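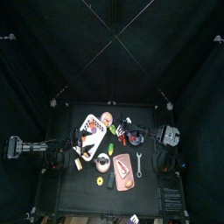

The head of demonstrations at Verulley has a title that takes longer to say than to explain. "I pick up toy food," she says. "I do it through a robot, and I do it the same way twice, which is harder."

Her group spends its days teaching two-armed machines to tidy a table by having people steer them through it. The project is called Punurside, and its target for the year is 2000 usable demonstrations. She won't say how far along they are. "Further than in February," she offers, and moves the conversation along.

Why toys? "Toy corn doesn't go bad. We tried real groceries for a while and the smell settled the matter." A toy pepper is also slippery and an awkward shape, and a kettle with its handle on top has only a few good places to hold it. The basket causes more arguments than anything else on the table. "Set it square and everyone is happy. Turn it on the diagonal and suddenly grown adults are bumping the rim."

New operators start by moving the arms by hand, physically pushing them through the motion, and go over to remote control after that. The first part, she says, makes people overconfident. "With your hand on the arm you feel everything. Then you sit down at the controls and you feel nothing, and you find out how much of your skill was in your fingertips."

The usual beginner's mistake is speed. The second is correcting too much, so that the gripper hovers over a plate like someone choosing a chocolate. "The robot learns the hovering. We had a policy that waited politely above every object before touching it. It had been taught by a very polite person."

Operators at Verulley work in blocks of 50 demonstrations, then change places. She once did 100 in a row to prove a point and can't remember the point. The last dozen were thrown out. "My left arm was fine. My right arm had given up on the profession."

Having two arms makes it worse, in her view. People lead with one and forget the other, which ends up parked over exactly the thing they want next. Her advice is to give the idle arm somewhere to go before you start. It is written in the group's manual, in capitals, and she puts the number of people who have read it at 2, counting herself.

The failed attempts are kept. A dropped egg followed by a clean recovery is worth more to her than a perfect pick, though she has trouble getting operators to believe it. "They apologize to me. They apologize to the egg."

Asked whether the arms will one day clear a real kitchen table, she thinks it over for longer than the question deserves. "A small one," she says. "If you leave the basket straight."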